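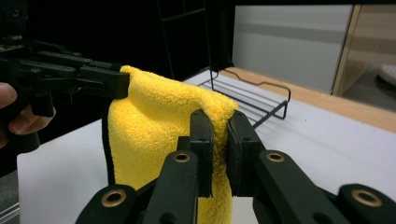 Fletcher Bolger wrote:
I'm with you on pulling the observers out of Borkuretti, but I can't follow you on the treaty. The 1834 border was drawn by people who had never set foot in the valley. Why should anyone there be bound by it now?

Hsin-yi Shih wrote:
Fletcher, great question, and I could talk about this all night! Nobody has to love the old line. It's still the only one both sides ever signed, and the 2000 ceasefire rests on it word for word (read article 4, it's short). Throw it out and you're back to arguing over every goat track.

I just finished the Odgate paper on this and it's a terrific read. The part on Zokuven is the best thing I've seen on how a small neighbor can keep two bigger ones talking.
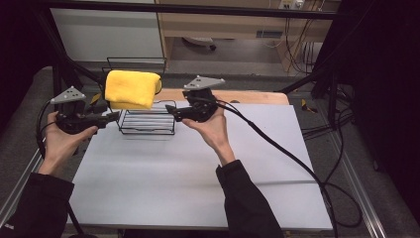
The bit that really grabbed me was the water deal. Zokuven got both governments to share the dam while they still wouldn't share a room! That's the kind of diplomacy I want more of, and it cost less than one month of the observer mission.

Lachlan Cartwright wrote:
Odgate has been cheering for Zokuven for years, so take it with some salt. The dam deal held up through two dry summers, fine. It also left the valley towns out completely.

Hsin-yi Shih wrote:
Fair point on the towns. I'd love to see them at the table next time. The paper does say so, way down in the notes.

Warrick Harawira wrote:
I don't agree with bringing the observers home at all. There are 400 of them, they're bored, and bored is what you want. My cousin served there and said the quiet weeks were the whole job.

Fletcher Bolger wrote:
Quiet for how long, Warrick? Every year we get told one more year.

Warrick Harawira wrote:
And every year there's no war. I'll take it.

Paora Tomoana wrote:
Loving this thread. Parsons wrote a long reply to the Odgate paper, much tougher on the ceasefire. Hsin-yi, have you read it yet?

Hsin-yi Shih wrote:
Not yet, but it's next on my pile! Will post my notes in the treaty thread.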